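Escrevo isto com o entusiasmo de quem passou anos a ouvir falar de automação em apresentações e agora a tem a trabalhar no mesmo corredor onde enche a garrafa de água. Na Moya começámos em fevereiro, com um braço de pinça amarela a que toda a gente chama Sturine, o nome do projeto, e já não consigo fingir neutralidade: gosto disto!

A discussão pública continua presa à pergunta do costume, quantos empregos desaparecem. É uma pergunta séria e não a quero despachar. Mas quem vive o dia a dia de uma empresa pequena sabe que o trabalho é feito de tarefas, muitas delas sem dono. Quem arruma a copa? Quem passa a loiça por água quando a reunião acaba tarde? Costuma ser sempre a mesma pessoa, e quase nunca é quem ganha mais.

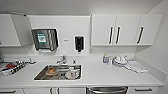
A Shona Baxter, que entrou para a receção e acabou a fazer de tudo, disse-me uma coisa que me ficou: a automação obrigou-nos a escrever o que ela fazia. Antes de ensinar uma tarefa a uma máquina é preciso olhar para ela com atenção – onde se pousa um prato, como se dobra um pano, o que se considera arrumado. De repente, aquilo que era «dar um jeitinho» ganhou nome, tempo e lugar na escala. Só por isso já teria valido a pena.

Na bancada da oficina acontece algo parecido. O Gonzalo Carrasco trabalha com aparafusadoras desde muito novo e tem no pulso a memória de cada peça. Eu esperava resistência e encontrei um professor. Discute ângulos, reclama da força dos dedos, quer saber porque é que um fio fino e solto complica tanto a vida a um sistema que custou o que custou.

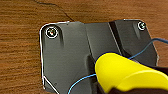 Esse saber de mãos passou a ser ouvido na sala onde se decide, e eu acho isso magnífico. Claro que há riscos. Se o Gonzalo ensina, tem de ser pago como quem ensina, e na Moya isso ainda está por resolver. Também me incomoda a tentação de medir as pessoas pelo ritmo da máquina, que não se cansa nem tem filhos com febre. São 2 conversas difíceis, e devem acontecer antes de se comprar o segundo braço.

Por mim, que venha, com a Shona e o Gonzalo sentados à mesa quando se escolher o que ele vai fazer.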